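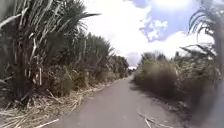
Litter on a cane path is a sweeping problem and should be costed as one, a respondent to the path survey wrote, and the plants themselves can be left to the grower. Several other replies took the same view. We treat it as the starting point for this section, since our records from the Clusen path support only part of it. Sweeping removes dry leaf from the asphalt. It does nothing about the leaf still hanging on the stalks or lying on the verge, and on a path this narrow the verge and the path exchange material all season.

4.2 Litter and overhang on the Clusen path

The Clusen path is a narrow asphalt path that links the field roads at Prukance with the lower farm lanes. It is used on foot and by bicycle, and in the harvest months by small farm vehicles. It was divided into 100 sections of 10 meters each, numbered from the Prukance end. Each section was scored twice, once in July and once after the end of the dry months, for three things: litter on the asphalt, litter on the verge, and plants leaning over the paved surface. Left and right sides were scored separately, left being the left-hand side when walking away from Prukance.

Litter on the asphalt was scored by how far it reached in from the edge. A section with a clean edge got zero. A section where leaf crossed the edge but stayed close to it got one, and a section where leaf lay in the walking line got two. We did not weigh the litter. An earlier attempt to do so at the Nwosu plots gave results that depended mostly on how damp the material was when it was bagged, and the drying time needed to correct for this was more than the project could give.

Cane sections

Where sugarcane stands next to the path, the litter is mostly long dry leaf with broken lengths of stalk mixed in. It lies as a mat at the foot of the cane. Figure 7a shows a typical left-hand verge of this type, with the mat covering the ground between the cane and the asphalt and slightly overlapping the paved edge. Most cane sections had the same pattern in July: a heavy verge score, an asphalt score of one, and very little leaf in the middle of the path.

Stalk pieces were recorded apart from leaf. Leaf moves with the wind and tends to be pushed back to the edges by passing wheels, but a stalk stays where it falls until somebody picks it up or runs over it. Cyclists who answered the survey mentioned stalks more often than leaf, even for sections where we had scored plenty of leaf and no stalk at all. For this reason a single stalk on the walking line was enough to raise a section to a score of two.

Old leaf sheaths that stay on the lower stalks are a further supply. Stripping them by hand was tried on a short length next to the Novus field. The verge there was cleaner at the second scoring, but the stripped material had to be carted away, and the labor was judged too high for a path that earns the growers nothing. Cutting back the outer row of cane would be cheaper. None of the growers we asked was willing to lose it.

Mixed grass sections

Farther along, the score sheets list other tall grasses next to the path, and the problem changes. These plants grow in clumps, and the clumps lean. Dead leaves stay attached low down and fold over one another in a tangle, so that green growth stands above a layer of dry, bent material. Less of it ends up on the asphalt as separate pieces, but the whole stand can move toward the path over a season. A broom is of no use against this.
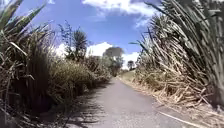
Rural Path Maintenance Papers, Vol. 10, No. 2

Figure 7. Verge conditions on the Clusen path. (a) Sugarcane on the left, with dry leaf and stalk litter on the verge. (b) Tall grasses on both sides, with the right-hand stand leaning toward the path and a painted line along part of the right edge.

The painted edge line was used as a fixed mark wherever it could be found. In the section shown in Figure 7b it runs between the asphalt and a verge of dry grass and leaf litter, and the position of the verge can be read directly against it. Where no line was visible we measured to the edge of the asphalt, which is less reliable, as a ragged edge and a covered edge are easily confused under litter. Sections with and without a visible line should therefore not be compared on asphalt score alone.

Overhang was scored by standing in the middle of the path and noting whether green leaf, dry leaf or both came inside the paved width below head height. Leaves arching over the path higher up were noted but not scored. This rule was changed after the first 7 sections, where we had counted any leaf above the pavement and ended up with a top score for nearly everything. Those sections were walked again under the new rule, and only the second set of scores is used here.

Shade was not part of the original score sheet. It was added in the margin by one of the two scorers and later copied over for all sections. In the bends, where tall growth stands close on the outside, leaf shadow falls in long dark streaks across the asphalt, and litter in those streaks is hard to pick out. Some of our low scores for shaded edges are probably too low. Scoring at noon would help, although the growers prefer that people stay off the path at the time of day when loads are being moved.

Comparison of the two types

Cane sections scored higher for litter on the asphalt at both scorings. Mixed grass sections scored higher for overhang, and the difference was larger at the second scoring than in July. Verge litter was heavy in both and did not separate them. A path-wide average hides this, and we do not report one.

The practical result is that a single work order for the whole path will be wrong for much of its length. Cane sections need the edge raked and stalks lifted — sweeping will do for the rest. Grass sections need the dry layer cut out at the base on the path side, with the cuttings taken away and not left on the verge. The Prukance work schedule at present lists both under one heading, "clearing," with one rate per meter. Section 4.3 sets out the hours recorded for each kind of work.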